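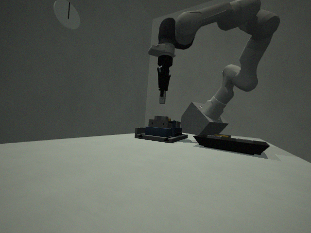
Small estates, short forms

2022-07-02

Power of attorney. Three dull words, and most families in Nellotside put them off until the hospital calls. Then it's a scramble. Who can sign the check? Who talks to the bank? Being the oldest kid doesn't get you access to the account. Being married doesn't always either, if only one name is on it.

The basics, fast. A durable power of attorney lets someone you pick handle your money while you're alive but can't do it yourself. It ends when you die. People mix that up constantly – they show up at the bank with the form a week after the funeral and get sent home. After death it's the will, or the state's rules if there is no will.

The Clirutwood legal clinic does these for a flat fee of $244, notary included. Walk in with ID and the full legal name of your agent and a backup. Most people forget the backup. The clinic's form runs 12 pages and a good half of that is boxes to initial. Read the boxes. The one about gifts matters most, it's the one that lets your agent give away your stuff, and you can leave it blank.

Two kinds to choose from. One is good the day you sign. The other "springs" into effect when a doctor says you can't manage, which sounds safer and is often slower. Getting that letter took one family here most of August. The mortgage didn't wait.

Banks are their own headache. Cukik Savings, on the square, wants its own form on top of yours. Bogdan Credit Union takes the clinic's but holds it for review first. So go now, while you can stand at the counter and answer questons yourself. Bring the original. Ask for it back.

Health care is a seperate document. Different form, can be a different person. Your brother who is great with money might be terrible in a waiting room.

Changed your mind? Put it in writing, sign it, get it notarized, send copies to everyone who has the old one. Tearing up your own copy does nothing about the one in the bank's files.

Last year the clinic did 568 of these. Appointments are open through August, evenings too, and the line is shortest right after lunch.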